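We use cookies to remember your settings and to see which pages get read. Accept / Manage choices

Stikton Two-Arm Planner
Planning and grasp software for disassembly cells

By the Stikton product desk, Meireles - updated in January
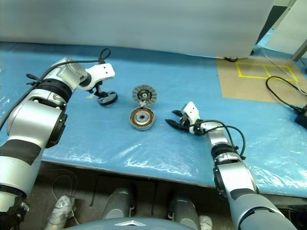 Stikton is the piece of software that sits between your cameras and your arm controllers and works out who should do what next. We wrote it for taking things apart, and motors are still what we know best, partly because our first customers were all in repair and recycling and kept sending us boxes of them. A motor is a lovely teacher for a planner. It has round parts that like to roll, magnets that tug on tools, and shapes that look quite different once you tip them up. A disc standing on its edge next to a flat stator with copper-colored windings is the kind of layout we tune for, with one gripper already holding a round part and the other open and pointed at the stator. Stikton treats those as two jobs with one shared space between them, and it keeps planning for the open hand while it keeps track of what the full one is carrying.

What you get

The package comes as a single installer with four parts inside. You can run them all on one computer or split them up if your cell already has a vision box you are fond of (plenty of people do, and we would never ask you to throw it out).

Part Finder takes in color and depth from up to three cameras and keeps a running list of what it believes is on the table. It carries a confidence score for every item, and you can see those scores live in the viewer. Shiny surfaces are the usual trouble in this line of work, and so are plastic covers, which throw bright little streaks wherever they crease. Part Finder has a glare setting for covered tables that compares several exposures before it makes up its mind. It costs you a little time on each look, and on a bare matte table you can happily leave it off.

Grasp Picker suggests places to hold each part. It knows your finger shape, your opening width and how hard you are willing to squeeze, and it ranks its choices so you can see the runner-up as well as the winner. You can draw keep-off areas straight onto a part model with the mouse. Most of our motor customers do this for the windings on the very first day, and the planner will respect it from then on, for either hand.

Arm Sharer is the bit we are proudest of. Two arms over one small table spend a great deal of their lives being polite to one another, and a simple lock on the middle of the table makes both of them slow. Arm Sharer plans the two paths together, including the space taken up by whatever each hand is carrying. It also lets you give cables a shape of their own. If your wiring loops out over the wrist, draw a soft tube around the loop and the planner will give it room. We suggest drawing that tube generously - a cable rarely sits the same way twice.

Step Writer is the editor where you build a job. Each step is a short card: pick this, hold that, wait for the other arm, check before moving on. Cards can be copied between jobs, and a card that depends on a check will stop and ask for a person if the check comes back unsure. You can set how sure is sure enough, card by card, so a delicate part can be treated with more care than a steel housing.

How people usually start

We ship 16 ready-made job cards for small brushless motors, and our honest advice is to begin with those even if your parts are a bit different. Load them, swap in your own part models, and run the whole job in the simulator before anything moves. The simulator uses the same planner as the real cell, so a path that is refused there will be refused on the floor too, with the same message in the log.

After that, go to the real table with the speed turned well down. Stikton has a rehearsal mode in which the arms follow the full path with the grippers kept open, and it is a fine way to spot a camera that has been nudged or a table that has been raised since your last calibration. Calibration itself uses a printed board and 15 poses, all of which the arms will move to on their own once you have approved the list. Please do read the list! The software checks for collisions against everything it has been told about, and the stool you left beside the table is probably something it has not been told about.

Support for leaning and propped parts

This was the most requested feature from the shop floor, and it came in with the current release. Earlier versions assumed that a part at rest was lying on one of its stable faces. That works well for trays of screws and housings, and poorly for anything leaning on its neighbor. The planner now keeps a small map of what may be holding up what. If two parts touch and one is tilted, it marks them as linked, and it will look for a way to steady or lift the leaning part before it disturbs whatever is under it.

The link is a guess made from shape and contact, and we show it as a guess. In the viewer you will see a thin line between the two parts, with a score next to it. Click the line to confirm it or clear it. Confirmed links are saved with the job and offered again the next time a similar pose turns up.

Our test set for this feature holds 3,268 recorded tabletop layouts, and every release is run against the whole of it before it leaves the building. You can add your own layouts to a private copy, and we warmly encourage it, since your table will always have habits that ours does not.

What you will need

- A computer running a current long-term Linux release, with a separate graphics card
- One or two arms with six or seven joints and a controller that accepts streamed joint targets
- Two-finger grippers that report their opening width
- At least one depth camera with a clear view of the work area
- A wired network between the computer and the controllers

Stikton is planning software and does not replace your safety controller. Emergency stops, guarding and speed limits stay where they are, and Stikton obeys them.

Licensing and help

A license covers one cell, with one arm or two, and includes updates for the first year. The trial lasts 21 days and has every feature switched on. Jobs you write during the trial are yours to keep and will open without changes once you have a full license. Schools and training centers can ask for the classroom license, which adds extra simulator seats.

Help comes from our office in Meireles and from the integration team in Nistholm, who can visit your site for setup if you would like some company on the first day. When you write in, please attach the session log along with your part models. The log holds every plan the software considered and the reason each one was dropped, and it generally gets us to an answer much sooner than a written account of what the arms did.

Related pages

Stikton Viewer for tablets
Part model cleanup guide
Drawing cable tubes in Arm Sharer
Release notes: linked parts and glare setting
Zostovville training center: two-arm starter course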